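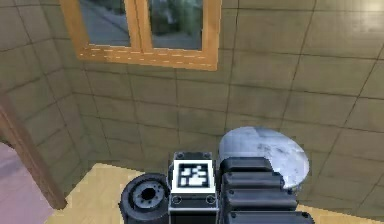 Olive-gray tile, window up high.

I renewed the Vivon pass again. I know. I said in August that I was done with it, I said it out loud to Yu-na Han in the lobby of the Grodska while holding a popcorn the size of a wastebasket, and she said "sure" in the tone you use with a toddler who is moving out.

For those of you outside Brunddale, Vivon is the thing where you pay every month and get to see as many movies as you like, with a definition of "as many as you like" that changes. When I signed up it was one a day. Then it was eight a month. Then it was eight a month except for titles marked with a little purple star, and the little purple star turned out to mean "a movie you would want to see." Those cost extra on the weekend they open. They also cost extra the second weekend if they did well on the first, so you are penalized for other people's good taste, or at any rate for their willingness to leave the house.

I did the math once on the back of a receipt. To come out ahead I need to see more than five movies a month, and in a normal month there are maybe three I'd cross the street for. So the pass has made me into a person who sees two movies a month out of spite. I have seen a thriller about a haunted marina. I have seen both of the dog ones. I saw a sports picture in which the big game was postponed, and the last half hour was the town talking about it, and I still think about that one, so spite has its uses.

Last week's spite movie was Nasution, and I'd like to talk about it, partly because it's already gone. It had a week. It had one showing a day in the big room at the Grodska, which has 203 seats, and the night I went I had my pick of nearly all of them. There was a couple down front who left when they worked out it had subtitles. There was a man asleep in the back row who I believe was left over from the previous film. And there was me, dead center, with my coat on the seat to the left and my bag on the seat to the right, like a minor duke.

It's a movie about a ferry office. A woman sells tickets for a ferry, the ferry is being replaced by a bridge, and you spend two hours and change watching her continue to sell the tickets. The bridge gets longer in the window behind her. That's the plot. I was completely gone for it. There's a stretch in the middle where she teaches her nephew to count change in her head, faster and faster, for a job that will not exist by the time he's tall enough to see over the counter, and neither of them brings it up. I had to eat popcorn in a very concentrated way.

I came out wanting to grab somebody by the lapels, and the only lapels available belonged to Joon-young Sun, who manages the place in the evenings and was trying to get the candy case locked. I asked him how the movie was doing. He looked at me for a while. Then he said it was "finding its audience," and that he believed it had just found me.

He went on about it, though, once the case was locked and he'd given up on leaving. The way he tells it, a movie like that gets decided by the first night. The distributor looks at the number from the first evening showing, the number is eleven or whatever, and a decision comes down before the second day's matinee that the screen will go to something else at the end of the week. There used to be time for people to tell each other. You'd see a thing, you'd bring it up at work, somebody would go the next weekend, and the third week could be better than the first. He said he had a documentary about bell ringers years ago that ran all through one winter like that, building a little every week, until people were driving in from two counties over. He still has the poster in the office. He says he couldn't hold it for ten days now.

I asked whether my pass helped at all, and got the second long look of the evening. Vivon pays the theater something for every pass ticket, and he wouldn't tell me how much, and he held up his thumb and forefinger close enough together that I couldn't see light.

So I've been chewing on that. I had been thinking of myself as a supporter of the arts. I've got the tote bag. What I am, apparently, is a guy who comes in at a discount, sits down in the good seat, and then buys a soda, and it's the soda that's holding up the roof.

I took this to the group, meaning Kyung-hwa Heo's kitchen, where we meet to argue about movies and eat whatever she's made too much of. It went about how you'd expect. Kyung-hwa thinks anybody who feels bad should just buy a full-price ticket and hush. Seo-ah Baek has never had a pass and considers it gambling. Yu-na pointed out that I would never have seen Nasution without the pass, that I picked it at random while brushing my teeth, and that one cheap ticket from me was still one ticket more than it would have had. I've decided to agree with Yu-na, because it costs me nothing.

Then we had the argument we always have, the one about opening weekends. Seo-ah's position is that the first weekend is the only real way to see a movie, in a full room, with strangers gasping at the same moment you do, and that anything after that is reheated. My position is that I don't care to have a stranger's knee in my back for the length of a superhero's divorce. Give me the second week, the early show, the 4:40 if they have one. Retirees, me, and a teenager who has clearly been told to be somewhere else. Everyone unwraps their candy during the trailers like civilized people.

But I had to concede something, and I hate that, so I'll put it down here where only a few of you will see it. If the first night is what counts, then all of us second-week types have been voting after the polls close. Every small movie I ever claimed to love, I got to late. I was waiting for the crowd to thin out, and for the small ones there was no crowd, so they just left.

Seo-ah took this graciously. She did a lap of the kitchen.

My new rule, then, which I'm writing down so I can be embarrassed by it later: if it's a movie that has no business making money, I go on the first night and I pay the real price. If it has a purple star, it can wait for me, and it can have the pass. I tried the rule out already on a thing about two sisters who inherit a bowling alley. It was terrible! I've never seen worse lighting, and one of the sisters was recast by a wig halfway through. I paid full price for it on opening night along with a decent handful of other people, and we all filed out looking at our shoes. The man from the back row was there too. He was awake for that one, poor guy.

Couple of loose ends. Ha-rang Ra wrote in after my last post to say that I had the order of the marina movies wrong, and that the one I called the sequel is the first one. I've checked and Ha-rang is right, which means the ghost was introduced to me backwards and I owe the screenwriter a partial apology. Partial. The jet ski thing makes no sense in either direction.

Also, several of you asked about the seats at the Grodska. They've redone the left side of the big room and not the right. The left side reclines. The right side has the old ones with the metal arms, and it's where I sit when I think a movie might put me out. Dead center there's one of each, side by side, and you can take your pick.

If anybody knows where Nasution is playing next, tell me. I'd drive a fair distance for it, and I'd bring Seo-ah, and I'd pay for both of us. I'm told it'll turn up on one of the streaming services by spring, under a different title, with a picture of the bridge.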